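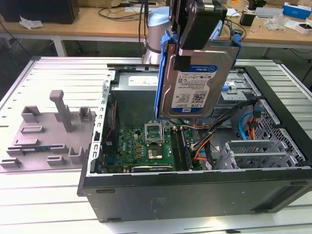

A hard drive in its blue caddy, over the open case.

From the Repair Room: What's Inside the Old Towers

Many of you have been asking what becomes of the desktop computers that come in through the side door on Duvlow Street, and since the last newsletter had no space for it (the bake sale pages ran long, and very nice they were too), I promised I would give it a proper write-up in March. We have taken in 68 towers so far this winter, which is more than our shelves were ever meant to hold!

The first job is always the same. The tower goes down on its side, the side panel comes off, and everything you would ever want to reach is facing up at you. I still enjoy that moment. If you have never looked inside one, the big green board is the motherboard, and the metal box with the printed label is the power supply – please leave that one shut, whatever your brother-in-law tells you.
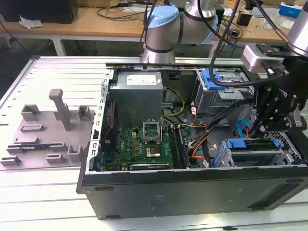
Drives and Their Blue Plastic

People do worry about their hard drives, and quite right. Your letters and your photographs live there, so the drive is the part we talk over with you before anything else happens. The cases with blue plastic clips and handles are a pleasure to work on, and Danish Rajput can go on about them for a whole evening if you let him. Two cables matter on these drives, the power cable and the flat data cable, and both should be eased off by the plug, never by the wire.
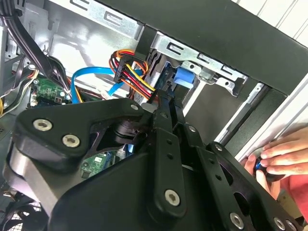

Memory, Cards and Tags

Next we look over the board itself. The memory sits in the long slots beside the processor socket, and a spare module is often the kindest thing you can give an older machine. Graphics cards are a bit of a lottery, though we are always glad of them. Rizwan Tanoli asks me to say that if you find tags on the wires, please leave them where they are. He likes to read them before he moves anything, and he has been doing this a good deal longer than I have.
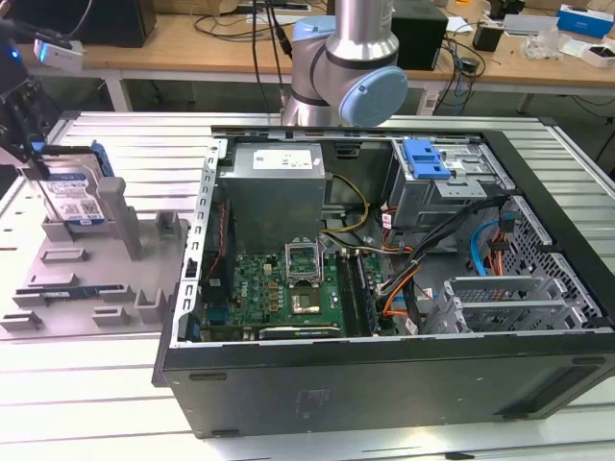 What We Could Use

Memory modules of any size, drive caddies with both tabs unbroken, and small screwdrivers, which walk off at a terrible rate. The Zerkov fund stands at 357 dollars, and 200 of that is set aside for new shelving – thank you all so much. The next open evening is Tuesday, March 7, 2006, and there will be tea. Bring your tower, and bring the power cord with it if you can find it.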